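Sunday, late, Restcombe

Back from Fornonside with sore knees and a big grin, which is an odd way to feel after a day when the right arm tried to keep squeezing something it had been told to let go of. But we found it! I want to get it down while I still remember the order of things.
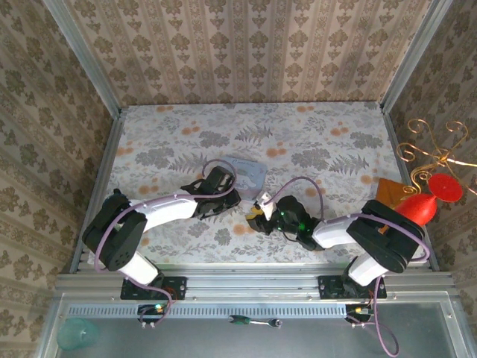
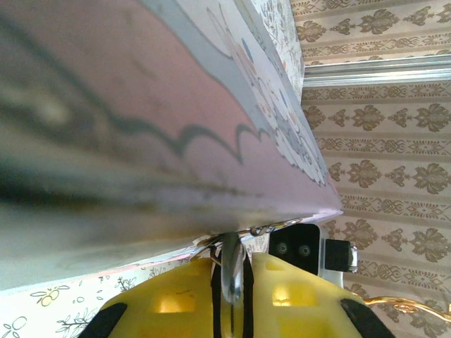 3 min read

So. The job was the two-arm handover practice, flat things on the flowery sheet, pick up, pass across, put down. I love this stage of a project. The arms have stopped being scary and started being clumsy, and clumsy is something you can work with. The morning went so well that I ate my sandwich standing up and kept going.

Run 23 is where it went wrong. The right arm had its grip, the left one came in to take over, and the release command went out exactly when it should. Nothing. The right jaws stayed shut and kept pressing. Then the left arm started pulling, as it is supposed to, and for a moment I had two machines in a tug of war with me standing there saying "no no no" at them like they were dogs.

I hit the stop. Both arms froze where they were, good, but the right gripper held on even then. I had known in a vague sort of way that the stop cuts the joints and leaves the jaws alone (so you don't drop a heavy part on your foot). Knowing it and seeing it are very different. If that had been my thumb I would have been stuck there, with the stop button pressed and everything working as designed. I had to kill the gripper supply at the wall and ease the jaws open by hand.

First guess was the jaws themselves. Took them off, cleaned them, put them back, and they opened and closed on the bench like a dream. Second guess was the Rencombe script, which I wrote, so that one stung a little. I read the whole log from the start of the run. Release sent, release sent again, release sent a third time, no answer to any of them. And the last reply from the gripper was a good while before that. It had gone deaf in the middle of the reach across, and it was simply carrying on with the last thing it had heard, which was "close."

That was when I got excited, because a gripper that goes deaf at one particular place in a move is almost always a cable. I set the speed down as low as it goes, stood well back, and ran the same reach with nothing to hold. Fine. Again, fine. Then I rolled the wrist a bit further, the way the handover does, and the connection light in the software dropped out. Rolled it back and it came on again. I did it over and over just for the pleasure of it. A fault you can switch on and off with one joint is a gift!

The purple cable had been tied down too close at the bend. With the wrist rolled all the way there wasn't enough slack left, and the plug was getting a little tug each time. Not enough to come out, only enough to lose contact. My own zip tie, I'm fairly sure, from when I tidied up before the Ó Néill visit. It looked so neat!

I cut the tie, gave the loop more room and put a soft strap further back so the pull lands on the strap and never on the plug. Then I checked the other arm the same way – it was all right, but I moved its strap too.

The cable is the small half of it, though. The real fault is that a lost connection meant "keep squeezing," and that would have bitten us some day with some other cable. So the rest of the afternoon went on Rencombe. Now the gripper expects to hear from us all the time, and after 410 milliseconds of silence it drops to a light hold, and both arms stop. A light hold still keeps a book or a case from falling. I tried it on my own finger (supply switch in the other hand) and could pull straight out.

I also put a proper warning on the screen. Before this, a dead gripper showed up as one gray line in a log of several hundred, and I walked past it.

Last thing, I pulled the plug on purpose in the middle of a handover, at slow speed. Arms stopped. Jaws went soft. Warning came up red. I may have clapped. The clock said 1745 and I had promised to be home well before that.

For next time: label the gripper supply switch so anyone can find it in a hurry, and move it nearer, since reaching past the arms to get at the wall was the worst part of the whole day. Ask Ó Néill if they sell that plug with a latch. Throw out the tiny zip ties. Do the pulled-plug test on the left side as well, which I ran out of daylight for, and until it's done the left arm stays switched off.

Bath now, then bed.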